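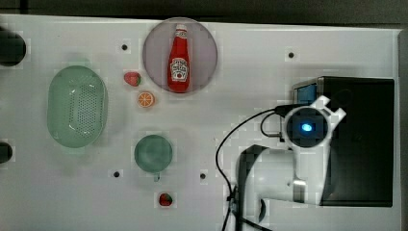 Cup and plate on the white table

About Hanetti

Hanetti is a small bakery and breakfast kitchen in the town of Rakena. We started with one oven and a list of customers who wanted rye bread on Tuesday. Today we bake six days in the week and bring breakfast to offices, schools and two guest houses on the river side.

Our bread is made with a sour starter that we feed every evening. The dough rests through the night and goes in the oven at 4 in the morning. This takes more time than bread with yeast, and for this reason we can not always accept an order on the same day. Please write to us one day before, until noon.

The flour comes from the Witus mill, which we visit each September to choose the rye for the next year. Our best known loaf is the dark one of 900 grams. There is also a smaller loaf of 800 grams with caraway, and a white bread which the children usually prefer.

In the last year we delivered 1,832 breakfasts. A breakfast from us has bread, butter, one sweet thing and something from the season. In summer it is berries, in winter mostly baked apple. If somebody in your office can not eat milk or nuts, tell us with the order and we will pack this portion apart.

You can also come to our shop in Stilarwood Street. It opens at seven and we close when the shelves are empty, on Saturdays often before lunch. Bread from the day before is sold for half of the price, in the basket next to the door.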